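Okay, a long one tonight, friends, about the seafarers' school at Pokham and the money question everybody keeps messaging me about. Get yourself a coffee!

1/ The school is raising its simulator fees in February. If you're a cadet already signed up, your rate stays put until you finish. I asked twice, because I know how much some of you worried over it.

2/ The new rate is for outside companies who send their crews over for bridge and engine room refreshers. Turenus has been doing that for years and paying next to nothing, bless them, and I think even they knew it couldn't last.

3/ Gearóid Ó Gríofa, who runs the deck program, told us the school has 108 cadets and beds for a good many more. So the empty wing of the dorm will be rented to visiting crews at Budport rates, with breakfast (the good kind, with eggs, if the kitchen keeps its cook).
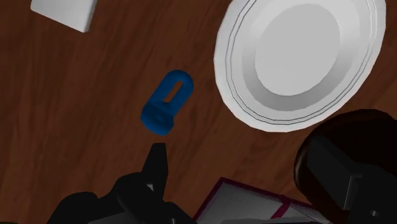
4/ Now, the lifeboat course. It'll open to fishing families and ferry staff, 30 places to start, four days each. My brother-in-law has been driving three hours for his certificate, so you can imagine how pleased our house is.

5/ A few of you asked if the old training ship is being sold. No! She's going to the Vukčević yard for hull work, and after that they hope to take paying day groups out in summer, with cadets as crew. I'd buy a ticket tomorrow.

6/ What I'd still love to know is how much of this new money goes back into instructors' pay. Gearóid said that part is still being worked out, and I'll keep asking, nicely. If you teach there and want to talk, my messages are open.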